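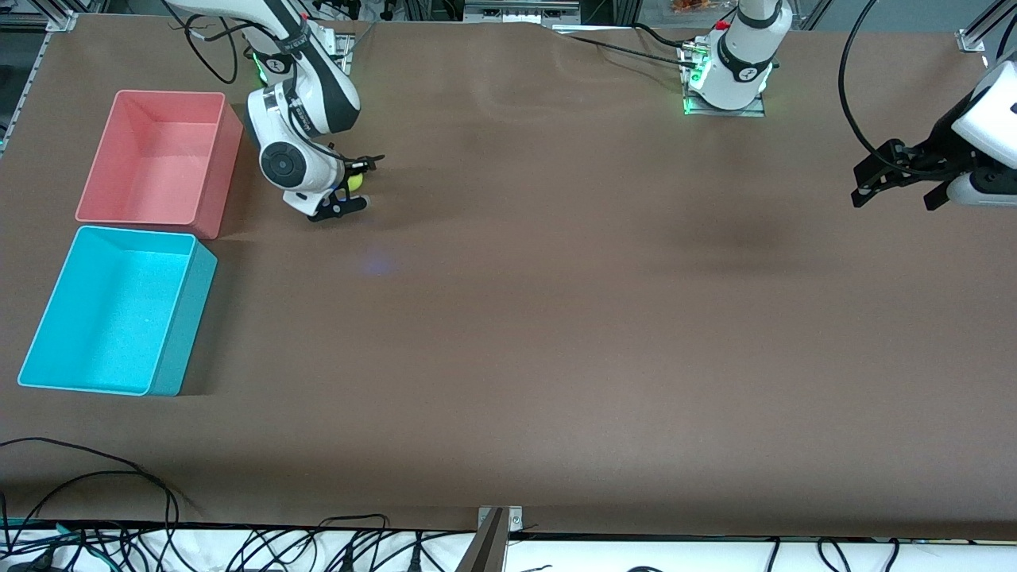
Réunion de l'équipe logiciel, projet Warko, mardi 10 avril. Le premier point concerne le module de perception et la confusion entre les bacs quand l'éclairage du laboratoire change. Le modèle de segmentation a été entraîné avec 400 vues annotées, dont la plupart ont été prises avec les stores fermés. Pour la tâche de tri, nous gardons la petite balle jaune comme objet de référence, avec le bac rose saumon et le bac cyan posés presque l'un contre l'autre sur le côté gauche de la table. La balle est bien détectée quand elle est seule sur le plateau. Une fois qu'elle est serrée entre les deux doigts noirs de la pince, le masque devient plus petit et le centre estimé se déplace vers le côté visible. Le pli de la nappe brune, entre les deux bras, est parfois classé comme un bord d'objet ; il a été demandé de retendre la nappe avant la prochaine série d'essais et de ne plus corriger ce défaut dans le code.

Présents : les membres de l'équipe perception, de l'équipe planification et de l'équipe outils. Le partenaire Backlund était connecté à distance pour les points 1 à 3. Le compte rendu de la réunion précédente est approuvé sans modification.

Point 1 (suite). Perception

L'équipe perception propose de remplacer le seuil fixe de couleur, qui reste encore dans l'ancienne branche, par une calibration faite au démarrage. Cette calibration demande 20 secondes et se fait avec les bacs vides. L'équipe planification accepte, à condition que le résultat soit enregistré dans le journal de la session, car aujourd'hui il n'est pas possible de savoir avec quels paramètres un essai a été exécuté.

Décision : la calibration au démarrage est adoptée. L'ancien seuil reste disponible par option jusqu'à la fin du mois de mai, ensuite il sera supprimé.

Point 2. Planification des deux bras

Le planificateur Bavar traite pour le moment les deux bras avec une zone interdite au milieu de la table. Cette solution est sûre, mais elle empêche le passage d'un objet d'un bras à l'autre. Une version avec vérification continue des collisions a été présentée. Elle calcule une trajectoire commune et donne la priorité au bras qui tient un objet ; l'autre bras attend dans sa position de repos.

Plusieurs remarques ont été faites. Le modèle de collision ne contient pas les câbles, et il faut au moins ajouter un volume simple autour de la partie supérieure de chaque bras. La marge entre la pince et le bord d'un bac est fixée à 70 mm, ce qui paraît trop grand pour le dépôt d'un petit objet et trop petit pour un mouvement rapide. Il est proposé d'avoir deux valeurs, une pour l'approche et une pour le transfert. Backlund souhaite que ces valeurs soient lues dans le fichier de configuration de la cellule et non dans le code source.

Décision : la version avec vérification continue sera testée d'abord en simulation, puis sur la cellule à vitesse réduite. La zone interdite reste active par défaut.

Point 3. Boucle de commande

Des retards ont été observés dans la boucle de commande quand l'enregistrement vidéo est actif. La cause n'est pas encore établie. L'équipe outils pense que l'écriture sur le disque occupe le même cœur que le processus de commande. Une autre explication possible est la file des messages de perception, qui n'est jamais vidée quand le consommateur est en retard. Il a été convenu de mesurer les deux cas séparément avant de modifier quelque chose.

Point 4. Outil Alisley

La nouvelle version de l'outil de relecture Alisley permet d'afficher sur la même ligne de temps la vidéo, les positions articulaires et l'état de la pince. L'import des anciennes sessions échoue encore lorsque le fichier de calibration est absent. Un message d'erreur plus clair est demandé. La documentation sera écrite en français et en anglais.

Actions à suivre

Équipe perception : intégrer la calibration et annoter de nouvelles vues avec la balle tenue dans la pince.
Équipe planification : ajouter les volumes pour les câbles, séparer les deux marges, préparer 3 scénarios de simulation.
Équipe outils : mesurer les retards avec et sans vidéo, corriger l'import dans Alisley.
Backlund : envoyer le format souhaité pour le fichier de configuration.

Questions diverses

L'accès à la cellule doit être réservé dans le calendrier commun, également pour les essais courts. La date de la prochaine réunion sera communiquée par courriel.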